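Skip to content
Home > House stuff > Minutes > Kandell House
Kandell House, house meeting, June 2022
Downstairs room (laundry end). Minutes by Eulalia Palma, typed up same night so excuse typos 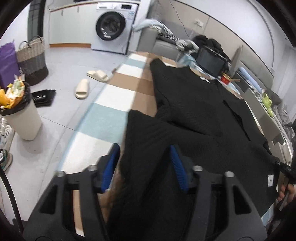 1. Who was there
Eulalia (chair and minutes), front bedroom, back bedroom, attic, both from the garden room. Side bedroom on shift, sent notes by text, read out where relevant. Garage flat came in for items 4 to 6 only.

Start was late, waiting on the kettle.

2. Last minutes (March)
Agreed as correct except the bit on bikes. Should say bikes go down the side of the house, NOT in the side bedroom. Eulalia to fix online copy.

Carried over from March:
- Hallway globe: done.
- Letter to landlord re gutter: sent, no answer. Send again.
- Labels on pantry shelves: half done. Attic says the label tape ran out. Buy more tape.
- Spare key: still missing. See 8.

3. Washing machine
Long item. Main points.

Door seal. Grey gunk back in the fold of the rubber. Wipe it round after the last load of the day and leave the door ajar. Garden room asked does ajar mean wide open, no, a hand's width, people walk into it otherwise.

Ritine came out for the noise. Their bloke found a bra wire and a hair clip in the pump filter. Call-out $52, split between everyone inc. garage flat, who also uses it. Garage flat fine with that. Pay Eulalia, cash or transfer, put "wash" in the reference. Anything with wires goes in a mesh bag from now on. Front bedroom has spare mesh bags, ask.

Filter. Back bedroom will show people how. Shallow dish under it first or the floor gets it. Old baking dish from the garage is for this, marked with an F, please don't cook in it.

Powder. We are going through Cemis too fast. One level scoop is plenty for a normal load. Side bedroom by text: "stop using the mug as a scoop". Noted. Scoop now tied to the box with string.

Hours. No starting a load after 11 at night. Attic wanted later for work shirts, garden room not keen as the spin comes straight through their wall. Left at 11, attic to use quick wash, which is 30 minutes, and start in time.

Finished loads. If your load's done and someone is waiting they get to take it out after 15 minutes and put it in your basket. Not on the counter. Not on the floor. Knock first if you know whose it is.

4. Knits and hand wash
Put on the agenda by front bedroom after the jumper shrank. No blame, nobody has owned up and we're not going through it again.

Agreed:
- Wool and chunky knits don't go in with towels. Ever.
- Check the tag. If the tag's been cut out or can't be read, treat it as hand wash cold.
- Dry flat. Not on a hanger, the sleeves grow.

The big black knit with the little white tag stays with whoever has it, just needs folding properly. Garden room showed the way they do it: garment face down, sleeves folded back across, sides in, then bottom up to the neck. Tried it twice as front bedroom missed the first go. Works for thick stuff, bit bulky. Knits go on shelf or in drawer and not on the hooks.

Garage flat asked about lint on black things. Sticky roller is in the second drawer. Refills from Benítez on the corner, they're cheaper than the supermarket. Also wash dark with dark, inside out.

Depilling: attic has a fabric shaver, will lend. Batteries not included, bring your own. Go gently over seams and never over the tag.

Donation pile. Any winter woollies people don't want go in the bag for the op shop. Wash first pls. Garden room will drop it off. If you're not sure you want it, keep it till after winter, last year there was a lot of asking for things back.

5. Floor at the laundry end
Quick one supposedly. Was not.

Shoes. Slides keep getting left in the middle of the floor. The cream pair came up by name. They can live down here but against the wall or next to the rug, out of the walkway. Somebody carrying a full basket cannot see their feet. Front bedroom suggests a boot tray. Back bedroom says we have a black tray on the floor already so use it. Garage flat thought that tray was for something else. To be sorted, front bedroom to ask side bedroom.

Bags. Purple bag by the basket needs to go up to its owner's room. Generally: bags on hooks or upstairs. If it sits here a week it gets moved to the landing.

Basket. The woven one with the two handles is for clean AND dirty at present and thats the problem. Voted: woven one for dirty only. Clean goes in your own basket or straight upstairs. Lift by both handles, one side is taking all the strain. Don't put wet towels in it, it will go mouldy at the bottom.

Garden room offered an old plastic tub for wet things. Accepted.

6. Bin
Beige bin is overflowing with snack wrappers. Again. It was meant as a lint and dryer-sheet bin when we set it up, people on the sofa use it for chips and so on. Fair enough but then someone has to empty it.

Discussion went round a bit. Side bedroom (text) wants it gone altogether. Attic says take it away and wrappers end up down the sofa. Agreed to keep it, rules as follows:
- If it's level with the rim, you take it out. Do not balance things on top.
- New bag goes in straight away. Spare black bags to be kept in the bottom of the bin under the one in use.
- Wrappers get squashed flat or tied in a knot, crumpled ones spring back and take up the whole bin.
- No food scraps, ants.

Soft plastics collection: garage flat will find out if the drop-off is running again. Report next time.

Garage flat left here.

7. Rug and cleaning
The checked rug. Everyone likes it, no one wants to wash it. The light squares are the trouble, the brown ones hide everything. Front bedroom looked it up and says it shouldn't go in our machine, too heavy wet. So:
- Shake outside, two people, over the back rail. Not toward the neighbours' side.
- Vacuum both faces.
- Spot clean with dish soap and cold water, blot dont rub. Test a corner.
- Proper clean once a year. Attic to get a price.

It also creeps. Walks itself along the floor till it's on the bend. Grip mat underneath suggested, about the only thing all evening that got a yes with no discussion. Back bedroom to buy, cut it a bit smaller than the rug so it doesn't stick out.

Cabinets. White fronts show every finger mark. Damp cloth, then dry. No scourers, they dull the finish. Strip along the bottom by the counter needs a wipe too as fluff sits on it. Please keep the counter clear for folding, mail goes in the hall.

Mopping. Currently whoever gets annoyed first. Changed to a turn each, list on the inside of the cupboard door. Order is front, back, garden, side, attic, then round again. Garden room counts as one turn, they can fight over it. Swap if you're away, cross out and write the new name, don't just leave it. Pick everything up off the floor before mopping, don't mop around things. Mop head gets rinsed, wrung and hung up outside. It does not go back in the bucket.

8. Money and odds and ends
Kitty has almost $30 left in it after powder and bags. Top up by end of month. Grip mat and label tape to come out of kitty, Ritine bill separate as above.

Spare key. Last seen on the blue ribbon. If not found, Eulalia gets another cut and it stays in the tin.

Heater for this end of the house. Cold feet were mentioned. Oil one is in the garage, needs its plug looked at before it's used. NOT to be run on the same power board as the iron.

Iron. Empty the water out after. Left a rust mark on a pillowcase. Attic apologised, pillowcase was attic's anyway.

Clothes airer. One leg is dodgy, folds up on you if you load only the near side. Back bedroom thinks a new rivet will fix it. Give it till next meeting then replace.

Odd socks. Box on the shelf, have a look through. Left over ones go for rags.

Visitors using the machine: ok if the person hosting is home. Ask if anyone's waiting on it.

9. Jobs
Eulalia: correct March minutes, resend gutter letter, collect for Ritine, key
Front bedroom: mesh bags, ask side bedroom about tray
Back bedroom: filter demo, grip mat, airer leg
Garden room: wet tub, op shop bag
Attic: rug clean price, label tape, lend fabric shaver
Garage flat: soft plastics, oil heater plug
Side bedroom: put up mopping list (volunteered in absense, has since agreed)
All: fold your knits, move your shoes

10. Next one
Same place, after dinner, date on the fridge. Items to Eulalia beforehand please, on paper or by text, not shouted up the stairs. Garden room bringing something to eat. Parking to go first on the agenda as we ran out of time for it.

Closed when the spin cycle started.

Posted in Minutes | Older: March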